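Drilside Home Forum > Kitchens > Range hood: ducted or recirculating?

gasketcase
Jul 14, 2022

We're redoing the kitchen and the last fight standing is the hood. The installer from Van Beek wants 900 extra to run a duct through the outside wall. My spouse says recirculating is fine and the money should go toward a dishwasher that doesn't scream. I fry fish. Who's right?

mudroom_mike

You fry fish. Duct it. A recirculating hood is a fan that takes the smell on a short tour of the kitchen and brings it home again.

plainoldpam

Disagree with Mike, as is tradition. I've had a recirculating Merkelby for 7 years in a condo where I can't touch the outside walls. Change the charcoal filter when you're supposed to and it does a decent job. Most people who hate theirs have never opened the thing.

mudroom_mike

Pam, does the charcoal do anything about the steam? My sister-in-law had one of those and in December you could write your name on her windows.

plainoldpam

No, it doesn't. I crack a window. I believe they still come with hinges.

tilt_and_turn

Gas or electric? It matters more than the fish. With gas you're venting what the burners put out too, and charcoal won't catch all of that. I'd want a duct over any gas stove, with as few elbows in it as you can manage.

gasketcase

Gas. Same sort of layout as this one, hood over the stove and a window either side, dark marble counters left and right. 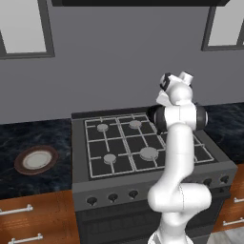

ductless_in_dayton

Then I'm with Mike, and I don't enjoy it. Get a second quote, though. I paid a lot less for mine, and it was a straight run of 26 inches, cap and all.

plainoldpam

Fine, with gas I'll give you the duct. I still say half of these get installed and then left off because they're too loud. Ask to hear one running before you buy. The Bundano at my mother's place could clear a runway.

tilt_and_turn

Seconding the noise thing. Go wider than the stove and run it on low. Mine has 13 speeds for some reason and I've used two.

gasketcase

Update: second quote is in, and it's lower. Spouse has agreed to the duct on the condition that we also get the dishwasher. I'm not sure how I lost that.

mudroom_mike

You can hear each other now. Give it a week.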